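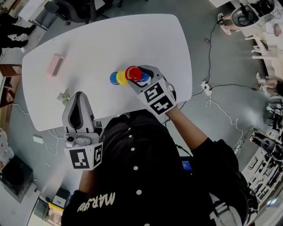

Reece Naylor replied that the quote couldn't go to purchasing as it stood, as the freight from Faltell was on a separate line and the spare jaws weren't on it at all.

Ticket: Hand-held grippers, second pair
Opened by: Benedicta Quartey
Status: Waiting on supplier
Cost centre: Stotau

14/02/2019 Benedicta Quartey
We have one pair for cup stacking and want another so two people can work at once. Faltell quoted $1185 per pair, ex freight. Marker blocks included. Please confirm the budget code.

Reece Naylor
Code is fine. Need a revised quote with freight and jaws in the one total. Also check whether the cameras are included or extra.

Benedicta Quartey
Asked. Cameras are included, cables aren't. Added 2 cables and 8 spare jaws to the request.

Hooman Azimi
Can we get another power board on the same order? The cords are all over the floor on that side of the table and a second pair will make it worse.

Reece Naylor
Not from Faltell. Put it through as a stores item.

Benedicta Quartey
Done. Lead time on the grippers is now June. Leaving this open until the new quote arrives.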